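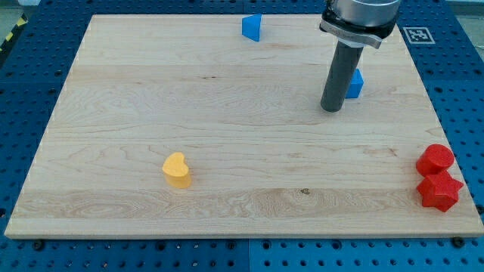 14 June 2018

Pushing cell, second bench. Writing this up before I go home, as I know perfectly well I'll have tidied it in my head by morning.

We had the arm stop itself again on the maple board, and this time it wasn't gentle. It was partway through a long push on the yellow heart (run 181 of the set) when the rod dipped at the tip, dug into the wood and carried on for a good moment before the force limit caught it. There was a nasty creak from the mount, which made me jump, and then the usual protective stop and the beep we all pretend not to hear. No one was inside the tape, I'm glad to say, and the rod looks straight when rolled on the flat plate, so we got off lightly.

My first thought was the board. It's a lovely piece of timber and I'm fond of it, but it does move with the weather, and it's been muggy all week. So out came the straight edge, and Rok Vasić very kindly held the torch while I crawled about with the feeler gauges. It had cupped a little, but nowhere near enough to explain a tip going in that hard. I apologised to the board.

What we found in the end was the height offset. When the rod was swapped for the Fendia one, which is 14 mm longer than the old Nikolovski, the new length went into the tool settings all right, but the old table height was still sitting in the recovery routine. Normal pushes were fine. It only went wrong when the arm lost sight of the corner tag, fell back to recovery and came down to a height that belonged to the other rod. That also explains the 2 odd stops last week that I blamed on a loose cable (sorry, cable).

Done so far: recovery height now reads from the tool file, force limit turned down, and a slow touch-off added before the first push of every session. I ran it round all the blocks at crawling speed with my hand on the stop button, the star and the cylinder included, since they like to end up right by the edge. No contact with the wood.

Still to do: check the mount bolts properly with the torque wrench (Osthorpe have borrowed ours, must ask), and look at why the tag drops out in the first place. Rok suspects glare. Please don't run it unattended until the bolts are checked, even if it's behaving beautifully.

Last updated: Thursday, 17:40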